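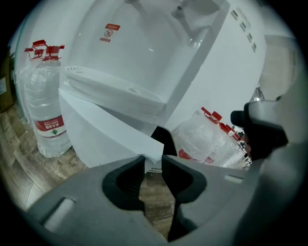

A white office water dispenser with large bottled-water jugs standing beside it.

Bottled water scheme gets another summer, but the sums are hard to find

Office tenants at the Grandis business park will keep getting their drinking water by the jug until at least December, after building manager Flemley renewed its supply deal with delivery firm Skukano.

The renewal was announced in a one-page notice slipped under doors last month. It says the service has been "warmly received" and describes the jugs as a "flexible hydration solution", a phrase that will mean little to anyone who has had to lug one down a hallway.

Tenants in 31 suites are covered. Each pays $90 a quarter, which buys the loan of a dispenser and a set number of jugs, with extras charged on top. The notice does not say how many tenants were asked whether they wanted to carry on, or what any of them said.

Flemley brought the dispensers in after complaints about the taste of tap water in the older half of the park. That was meant to be a stopgap while the pipes were looked at. The pipes have been looked at twice, according to the park's own newsletter, and the second inspection found the water met the standard at every tap tested. The newsletter gave that result two lines on the back page. The taste was put down to old fittings in the kitchenettes, and replacing those has been listed as "under review" ever since.

In the meantime the jugs have to go somewhere. Few of the suites were built with a storeroom, so full ones tend to end up on the floor next to the dispenser, some standing and some stacked on their sides, red caps and carrying handles poking out. It is handy if you are the person changing the water. It is less handy if you are trying to get past with a chair or a trolley, and the park's own fit-out guide asks tenants to keep walkways clear. Flemley was asked how the two fit together and said storage inside a suite was a matter for the tenant.

Skukano says it delivered 924 jugs to the park over the past year and picked up 805 empties for recycling. The company calls that a strong return rate. It may be, but it leaves a fair few jugs unaccounted for, and Skukano could not say if they were still in use, sitting in cupboards or out with the general rubbish. It also would not name the recycler, citing a commercial agreement.

There is the matter of cleaning, too. The supply agreement says dispensers will be serviced "at suitable intervals". Asked what interval was suitable, Skukano said it depended on use. Asked how use was measured, it said tenants were welcome to book a service at any time through the online portal. Bookings outside the regular round attract a call-out fee.

Rawashdeh, the plumbing contractor that did the second inspection, confirmed it had quoted to replace the kitchenette taps and add under-sink filters. It would not give the price without the client's permission. Flemley did not give that permission, and said only that the quote was "not competitive with current arrangements". Without the figure, tenants have no way of checking. A filter is a cost that drops off after the first year – the water bill from Skukano does not.

None of this makes the jugs a bad product. Cold water on tap, away from a kitchenette shared by four businesses, is a decent thing to have in the middle of a hot afternoon, and some tenants may well be happy to pay for it. The trouble is that they can't opt out. The quarterly charge is folded into outgoings and applies to every suite on the list, including those whose staff drink from the tap.

Flemley says an opt-out "could be considered" at the next renewal. The same wording appeared in last year's notice.

Tenants wanting to change their jug allowance have until the end of the month to do so through the portal. Unused jugs can't be credited.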